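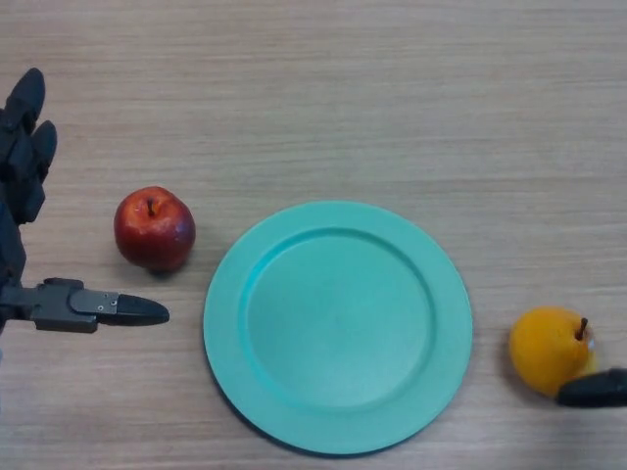 A red apple and one of the round plates on a wooden tabletop.

Pupils at Rarkside primary school will be offered fresh fruit every morning starting Monday, under a snack program that runs through the end of the school year. The program covers 27 classrooms and almost 700 children.

Apples and citrus fruit will be served at the tables during the 10 a.m. break. Each table gets a plate, and children may take a piece of fruit home if they don't finish it.

"Many of them eat breakfast before 6," said Lina Qudah, who runs the school kitchen. "By ten they're hungry."

The fruit comes from Baluyot, a wholesaler that already supplies the cafeteria. Parents pay nothing. Families with questions about allergies should contact Roel Michiels at the school office before the end of the week.
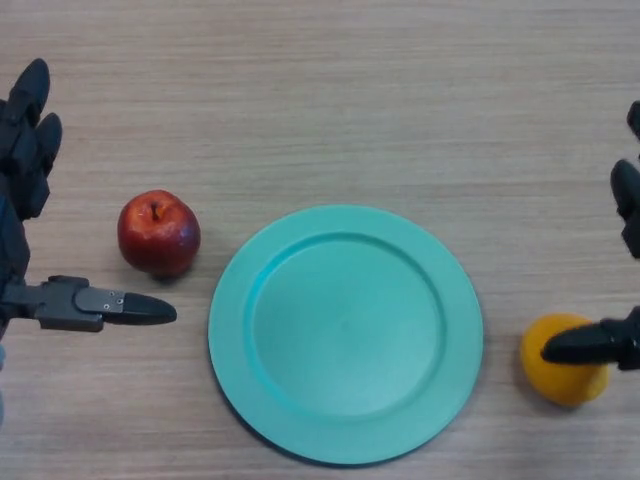

Road work near the school

The parking lot entrance will be closed for 3 days in September.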